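What we pack for the long drive to Edville

We did the Edville drive again last week, and I've had a couple of messages wanting to know how we manage it without buying lunch at every gas station between here and the coast. So, food for long drives! My favorite dull subject.

The whole thing is 600 miles door to door and we split it over 2 days, stopping the night in Retbridge (same motel every time, the one with the terrible pillows and the very good shower). I used to wing it. I'd throw a bag of apples in the back, feel pleased with myself, and by mid-afternoon we'd be eating hot dogs in a parking lot and being short with each other. I like a hot dog. I don't like three of them in one weekend.

What changed was that I started packing for the times of day we get grumpy. For us that's late morning, and then again in that awful stretch after four when the sun comes in sideways. Late morning gets something with some chew to it. After four gets something salty, and a cold drink, and whoever isn't driving picks the music.

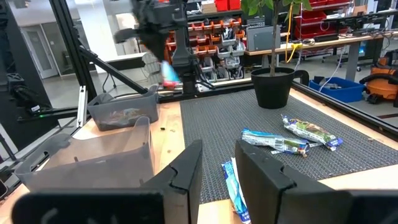
So do you need a proper cooler for a trip like this? We got by without one for years, and if you stick to bars, nuts, crackers and fruit with a thick skin you can too. Once you want cheese or yogurt, or you're going in August, bring the cooler and put it behind the passenger seat where somebody can reach it.

Sandwiches I've mostly given up on. They're lovely for the first hour and then the tomato gets into everything. Wraps do better, especially if you roll them tight in foil and peel as you go. Last time I did hummus and roasted peppers in one batch and plain turkey in the other, and the turkey ones went first, which I'm trying not to take personally.

Water is the other thing. We take big bottles from home and fill them up in Retbridge. Coffee goes in the old dented flask, and the flask goes in the door pocket, never in a bag. I lost a perfectly good sweater that way on the Grikunthorpe trip and I'm still sore about it.

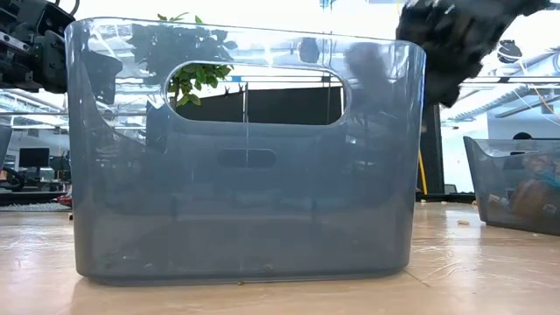

Storage in the car took me longer to work out than the food did. I tried paper bags (they split), a backpack (everything ends up at the bottom) and one of those hanging organizers with all the pockets, which swung around so much on the bends that I took it down before we'd done 175 miles. A plain plastic bin beats the lot of them. Get one with a handle opening cut in the side, so you can hook your fingers in and drag it across the back seat, and go for cloudy plastic you can half see through, because then you can tell if there's anything left in it before you climb over. Mine rides on the seat with the belt around it like a passenger. Rolled-up dish towel in the bottom to stop the rattling, trash bag tucked down one side, wipes on top.

Things I've packed and regretted: grapes (they roll), chocolate of any kind, boiled eggs. The eggs were a mistake for everyone. Popcorn seemed like a great idea too, and I was still finding it under the seats when I sold the car.

Next time we might try the back road through Grikunthorpe, which adds up to 3 hours but has that farm stand with the peach hand pies, and I could be talked into that very easily. If you've got a snack that survives a hot car and doesn't leave crumbs all over the seats, please put it in the comments. I'm tired of almonds.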